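Tabletop (furniture)

A tabletop is the flat upper part of a table, the surface on which people eat, write, cook, play, sew and mend. It is usually a separate piece from the legs or base and is fixed to them with screws, clips, pegs or glue, although on many older tables it simply rests in place under its own weight. For such a plain thing it has a wonderfully rich history, and almost every material people have learned to cut flat has been tried for it at some point.

Early forms

The oldest tabletops were slabs of stone or boards laid across supports. In medieval halls the board was put up for meals and taken down again afterwards, which is how the word "board" came to mean food and meals as well, as in "bed and board". A trestle table could be cleared in minutes, leaving the floor free for sleeping or dancing. Fixed tops joined to a frame became more common as rooms took on settled uses, and makers began to treat the top as something to be looked at – edges were moulded, grain was matched, and thin slices of rare wood were laid over cheaper boards in patterns that can still stop a visitor in their tracks.

One charming local type is the Vurkau board, named after the village where it was made. It has a lip along one long side only, to stop peas and beans rolling off during shelling. The furniture collection at Storamville holds 15 of them, the longest with a row of knife cuts along the lip where generations of cooks trimmed stalks.

Materials

Solid wood is still the best-loved material. Oak and ash are hard and take knocks well, beech is pale and even, and pine is soft enough to pick up every dent, which many owners enjoy. Wood swells across the grain in damp air and shrinks in dry air, so a good maker leaves room for this. A wide top screwed down tightly on all sides will sooner or later split or cup, and slotted holes or small wooden buttons let the boards move while keeping them flat.

Stone tops, mostly marble, granite and slate, are heavy and cool to the touch. Pastry cooks have long prized marble because it keeps butter firm. It does mark easily, though: lemon juice or vinegar left for even a short time will dull the polish. Slate and granite stand up to this far better.

Glass came into wide use once large flat sheets could be made cheaply. It makes a small room feel bigger and is easy to wipe, but it shows every fingerprint. Toughened glass is used for safety, and its edges are ground smooth before it is heated, as it can't be cut afterwards.

Man-made boards brought the flat, hard-wearing top to nearly everybody. A core of pressed chips or fibres is covered with a thin decorative sheet, and the edge is sealed with a strip. The Zaugg works at Jekholm became known for this kind of top, and its first pattern book offered 5 finishes, among them a cheerful speckled green which turns up in old cafés to this day. At its busiest the works employed 2,142 people. Zaugg tops were finished with a rounded front edge so that sleeves wouldn't catch, a small kindness copied by many other makers.

Shape and size

Rectangular tops are the most common, being easy to build, push against a wall and join end to end. Round tops have no head or foot and make it simple for everyone to talk, but once they get very wide the middle is out of reach. Oval tops borrow a little from both. Half-round tops were often made in pairs, to stand against the wall by day and be brought together for dinner.

Ways of making a top larger are a subject in themselves, and a delightful one. Drop leaves hang on hinges at the sides and are held up by swinging legs or sliding bars. Draw leaves hide beneath the main top and pull out from the ends. Loose leaves are stored elsewhere and dropped into a gap in the middle. The furniture historian Kadri Lūse has drawn up a catalogue of 3,161 extending tables, with notes on how each one opens, and her drawings of the hinges alone are worth an afternoon.

Colour and finish

Dark, polished tops were long the fashion for dining, often kept under a cloth. Scrubbed bare wood belonged to the kitchen. White tops spread through workrooms, kitchens and schools, where a pale surface brightens the room and makes small things easy to spot. They show crumbs and smudges too, of course – some people count this as a fault, others as a great help at cleaning time.

Oil, wax, varnish and paint each give a different feel under the hand. Oil soaks in and can be patched, while varnish sits on the surface and usually has to be sanded back as a whole. Wax is lovely and soft but gives little protection from a wet glass.

Care

Most tops need only a damp cloth and a dry one. Oiled wood is given a fresh coat once or twice a year, often in March before the windows are opened for spring. White rings on varnish are caused by trapped moisture and will often fade with gentle rubbing. Scouring powder scratches nearly everything and is best kept for pans.

White tabletops, each with a pale, plain wall behind
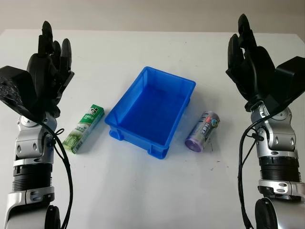
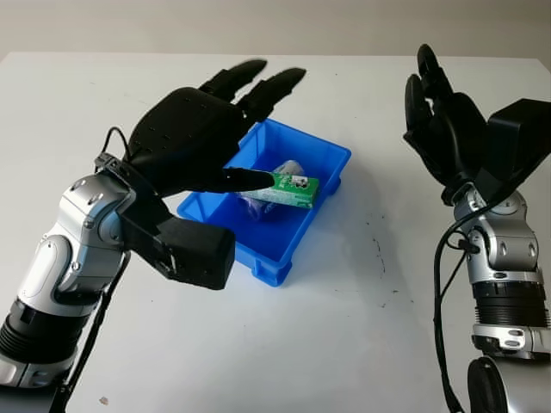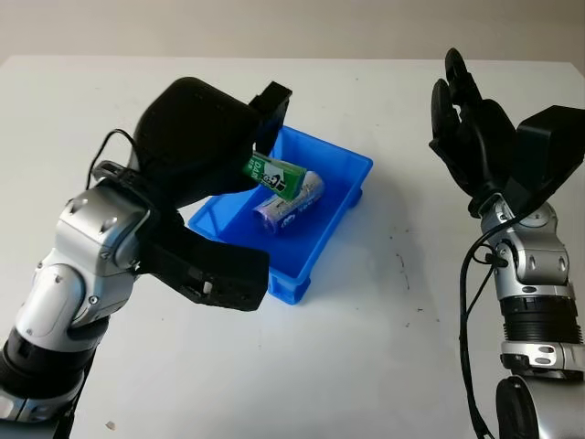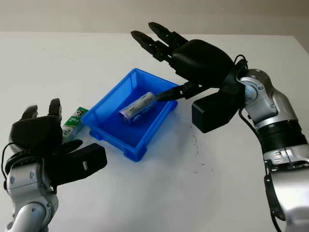 Why are some wooden tabletops fixed with slotted holes?

The slots let the screws slide a little as the wood swells and shrinks with the seasons, so the top can widen and narrow without splitting.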